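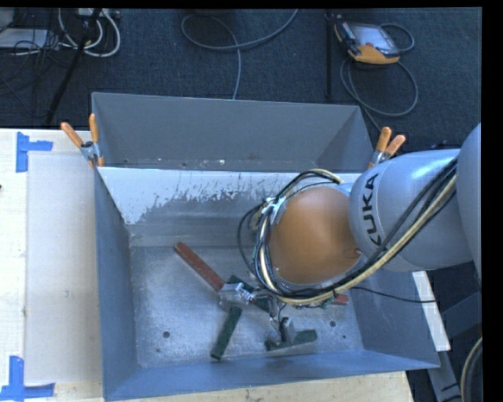

7. Emptying and cleaning the bin

Read this section before the bin needs it. Most owners of the Pavstead 407 find it afterward, usually with one sleeve already dirty.

7.1 Taking out the last bars

1. Stop the cell and lock it out as described in section 2. Leaning over the wall for a quick grab counts as working in the cell.
2. Put on cut-resistant gloves. Bar ends are sharper than they look.
3. Lift crossed bars from the top of the pile down. Pulling the bottom one first is faster, in the way that falling is faster than stairs.
4. Lay the bars on the rack, all pointing the same way. The next shift will not thank you, but they will complain less.

CAUTION: Do not stand in the bin. The walls slope toward the floor, and so will you.

7.2 Cleaning

1. Sweep scale and grit into one corner and scoop it out. A magnet on a stick gets the rest.
2. Wipe the walls with a damp rag and mild soap. Solvent takes off dirt and paint with equal enthusiasm.
3. Dry the floor fully before refilling.

NOTE: Scuffs on the floor and worn paint low on the walls are normal. Bars are heavy and have no manners. Touch up bare metal if it starts to rust; otherwise leave it alone. Hashini Pramanik in our service office has talked several customers out of a full repaint, and would like to stop.

7.3 Refilling

1. Check that the bin sits flat and all clamps are closed.
2. Lower the new bars in. Do not tip them from the forklift, however late it is.
3. Keep the load under the wall tops, 100 bars at most.
4. Remove the lockout and restart at low speed for the first 2 picks.

If the display shows fault 73, the bin has shifted. Go back to step 1 of 7.3, which you may have skipped.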